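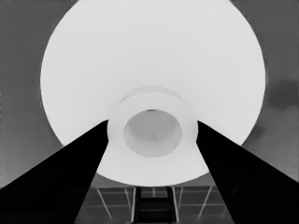
走不准的钟还能叫钟吗？上一期文章底下有人这样留言，还说自己小时候住在 Malldale，镇上的塔钟永远慢一截，大人约时间都要先问一句“按钟还是按表”。我把这条留言念给她听，她在电话那头笑出了声，然后说：“当然叫钟！你快让这位读者给我写信，慢一截是慢多少，冬天慢还是夏天也慢，我全都想知道。”

我们的访谈就这么开始了，比我准备好的第一个问题早了很久。

她修塔钟，修了二十八年，工坊在 Natley，门上只写着一个词：Cù。我问过三次这个词是什么意思，她给了三个不同的说法，最后一个说法是当年做招牌的师傅按字母收钱，她手头紧。工坊里大钟小钟都有，但她真正上心的是那些住在塔里的家伙：铸铁的架子，黄铜的轮子，钢丝绳吊着重锤，一代一代人爬上去给它上弦。

“你站在塔下面听，它就是‘当’一声。你站在它旁边听，敲之前几分钟它就开始有动静了。”她说，“先是咔嗒一下，有个杆子抬起来，预备好了，然后什么都不发生，你就在那里等。等到整点，杆子落下去，整个走敲的那一列轮子哗地转起来，风翼呼呼响，锤子拉开，当！我第一次听的时候吓得坐在地上，后来就再也不想干别的了。”

她讲话就是这样的，快，声音大，中间很少换气。录音整理出来，有好几处她连说三个“太漂亮了”，我只保留了一处。

Malldale 的钟停了十三年。停的原因说起来很平常：最后一位上弦的老人腿脚不行了，镇上装了个电动马达带着指针走，马达坏了，就没有人再管。等她接到信上去看的时候，钟房的窗扇掉了半边，鸽子在走时轮系上面搭了窝。

“我先花了整整一个下午请鸽子搬家。”她说，“然后打扫，扫出来的东西装了不知多少袋。可是你知道吗，机芯底下全是好的！以前的人给它抹的油太厚了，厚得像糖浆，后来又变得像漆，鸽子粪根本没有碰到铜。我拿小刀轻轻刮开一块，里面金黄金黄的。太漂亮了，太漂亮了，太漂亮了。”

我问她，面对一台停了这么久的机器，第一步做什么。我以为答案是拆。

“看。”她说，“看两天。我带一把折叠椅上去，带一壶茶，坐在那里看。哪里磨得亮，哪里有新的螺丝，哪个销子是别人后来拿钉子锯出来凑合的。每一个修过它的人都在上面留了东西。有的很讲究，有的嘛……那天大概急着回家吃饭。”

她在 Malldale 的机架内侧找到了一排铅笔字，是历任上弦人记的账：哪个月换了绳，哪个月雪大，指针冻在钟面上推不动。其中一行写着“八月，太热，快得不像话”。她觉得这一行写反了，金属摆杆受热变长，钟应该走慢。可是再往下看，同一个人又写“又快”。为这两行字她琢磨了好久，后来发现那台钟的摆杆是木头的，涂层已经脱落，对温度不太理会，对潮气却敏感得很。那年八月大概又热又干。

“他没有写反，是我想当然了。”她说，“我对着铅笔字道了个歉。真的道了，出声的。”
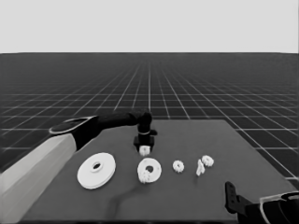 桌面上方的白色小齿轮

说到轮子，她的话就更多了。我原以为塔钟的轮子越精密越好，她说这要看放在哪里。塔里有风，有灰，冬天结霜，夏天晒，轮齿之间得留出一点余地，咬得太紧，一粒沙子就能让它停下来。

“修小钟出身的人第一次上塔，常常把什么都调得紧紧的，在工坊里走得特别好，吊上去三天就停。”她说，“我自己就干过这种事，在 Sindanside。那是我接的第二台塔钟，我得意得要命，全镇的人站在下面等中午那一声。中午过去了，没有响。又等了一会儿，还是没有响。有个小孩在下面喊：是不是它吃饭去了？”

后来呢？

“后来我上去把擒纵那边松开一点点，就一张厚纸的余地，它就走了。傍晚六点响的，广场上只剩下一条狗。”

她做新零件的规矩是能修就不换，能补一个齿就不做一个轮。补齿的手艺她讲得很细：把断齿的根部锉出一个燕尾形的槽，嵌一块新料进去，焊牢，再照着旁边的齿一点一点锉出形状。我问为什么不干脆按尺寸加工。她说可以，她也做过，可是旧轮子的齿已经跟它的伙伴互相磨了上百年，形状早就离开图纸了，新齿要照着现在的邻居来。

“你把一个标准的齿放进去，它会吵。”她说，“每转一圈，吵一声，你在钟房里待一个小时就会疯掉。”

实在要整个重做的时候，她会先做一个样子，硬纸的、木头的、塑料的都试过，拿去和老轮子比一比，转一转，看两边的齿怎么打招呼。样子可以很轻，也可以很丑，改十遍也不心疼。她特别鼓励学徒做这件事，说手摸过一遍，脑子里那些画得很清楚的线才会真的清楚起来。她的工坊每年都收学徒，有的待几个月，有的待了好些年，还有一个原本学的是竖琴，来了以后负责听，哪根轴承缺油她隔着门就知道。

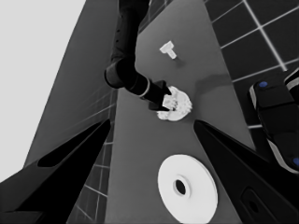 白色圆盘，中心有孔

我们聊到重锤。Malldale 那台钟敲时用的重锤是四百九十四公斤，由一块一块的铸铁叠起来，沿着塔身的木槽往下走，走到底刚好七天。她不肯装电动上弦。镇里的人起初不太高兴，他们想要的是一台不用管的钟，最好忘了它在那里。

“我说，你们上一回不用管，管出来一窝鸽子。”

于是最后商定由镇上的人轮流上去摇。她给他们办了一个下午的课，怎么上楼梯，怎么挂手柄，快到整点的时候不要摇，摇的时候要数棘爪的声音有没有漏。来的人比她想的多得多，钟房站不下，队伍沿着楼梯一直排到了街上，面包房的人端着盘子出来，顺着队伍往上递。

“有位老太太摇了几下就哭了。”她说，“我以为手柄打到她了，赶紧过去，她说没有，她说小时候父亲带她上来过，那个铁的味道一模一样。我也跟着闻，铁能有什么味道啊，可是我也闻到了。”

现在轮值表挂在塔门里面，已经排到了明年春天。有人拿自己的班去换别人的班，为的是赶上生日那一周。也有人上去以后赖着不走，一定要等到敲完才肯下来，她非常理解这种人。

那么，它现在准吗？我替那位留言的读者问。

“一周差不到半分钟，天气好的时候。”她停了一下，听得出很骄傲，“我可以调得更好，可是我跟他们说，先别急，让它过完一个冬天。新油、新绳、刚洗过的轴承，它自己也在适应。你每天去拧一下摆锤底下的螺母，它永远不知道该听谁的。记下来就好，温度记一笔，快慢记一笔，我春天带着本子来，一次调好。”

她让上弦的人继续用铅笔写在机架内侧，写在老账的下面。一开始大家写得很拘谨，只有日子和快慢，后来就放开了，有人写“下雨，楼梯滑”，有人写“带了苹果派上来，掉渣，已扫”。她最喜欢的一条只有两个字：“好听”。

我问她有没有遇到过修不了的钟。她想了挺久，录音里能听见她那边有东西在走，很稳，一下一下的。

“有过一台，架子裂了，裂得很深，铸铁这东西焊起来全看运气。主人家问我要不要报废，我说给它留着，找个干燥的地方放。”她说，“以后会有比我懂铸铁的人。我师父那时候修不了的东西，我现在有几样能修。他当年没有扔，我才有得修。”

那台钟现在就在 Natley，她工坊后面的棚子里，盖着一块帆布，她路过的时候会掀开看一眼。

对想入门的人，她的建议是先去找自己住处附近的塔，问问能不能上去。大多数地方会答应，管钥匙的人往往巴不得有人问。带手电，穿旧衣服，别穿带子松的鞋。上去以后什么也不要碰，坐下来，听满一个小时，一定要把整点等到。

“要是你听完觉得还行，那就下来喝杯茶，没有损失。”她说，“要是你听完想再听一个小时，就给我写信。我这里的锉刀永远不够用，人也永远不够用。”

至于那位小时候住在 Malldale 的读者，她又嘱咐了我一遍，信里请务必写上慢了多少，还有，当年大家到底是按钟还是按表。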